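Sponsoring a student through Plumura - where does the monthly money go?

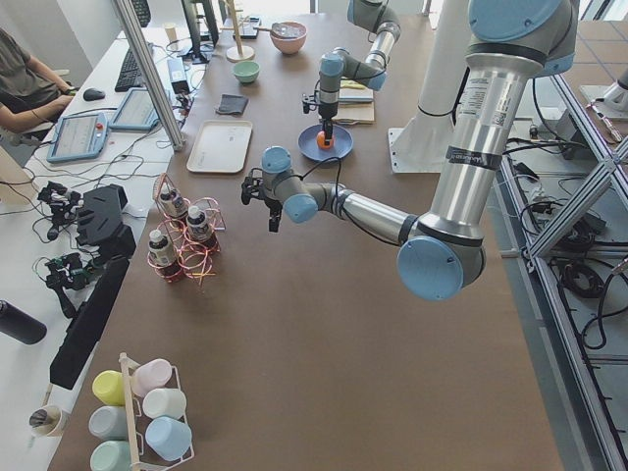
Does the sponsorship money go to one child or into a shared pot?
Into a shared pot, split across every student at the boarding house. Your student gets the same meals and school supplies as the kid whose sponsor quit in April.

kgajewski
Posted 2019-12-10
I put the question up top because I asked it by email and that was the reply, word for word. Fine by me, I guess. But the brochure has one girl's name on it and a dotted line for my signature, so I had pictured something more direct. Anyone else signed up with them?

stasley_mom
Four years in. They all work this way. If they didn't, the cute seven-year-olds would eat like kings and the sulky fifteen-year-olds would get soup.

porchlight472
Then print that on the brochure. I don't mind a pot. I mind being sold a kid and handed a pot.

Bok-nam Jeon
I did the books for a smaller outfit, Jetari, until last year. We ran 6 houses and tried the one-to-one thing early on. A sponsor would stop paying and we'd have a boy with no shoe money sharing a room with a boy who had three pairs. We dropped it. The sponsors who left over that were mostly the ones who wanted to pick the shoes.

porchlight472
Cheap shot, but OK. Did you tell the ones who stayed?

Bok-nam Jeon
We sent a letter. 187 sponsors at the time. I'd be surprised if thirty read it.

kgajewski
So what do I ask for? The annual report is mostly sunsets.

stasley_mom
Ask for cost per student per year, and what's in it. Rent, cook, tutoring, bus fare. Mine came back in two weeks with a table and a very polite note about my "interest."

urb_dad
Going to disagree with the whole thread. Give to the village school and let the kids live at home. Boarding should be for when there's no other way.

stasley_mom
And when the village school stops at fifth grade?

urb_dad
Then pay for a bus.

Bok-nam Jeon
We priced a bus. The road had opinions.

kgajewski
OK, I've written to them for the cost table. Signed the form too, pot and all. Still haven't told my wife it isn't "our" girl, she already bought the stationery.

porchlight472
Write the letters anyway. Those do go to one kid. Post the table when you get it.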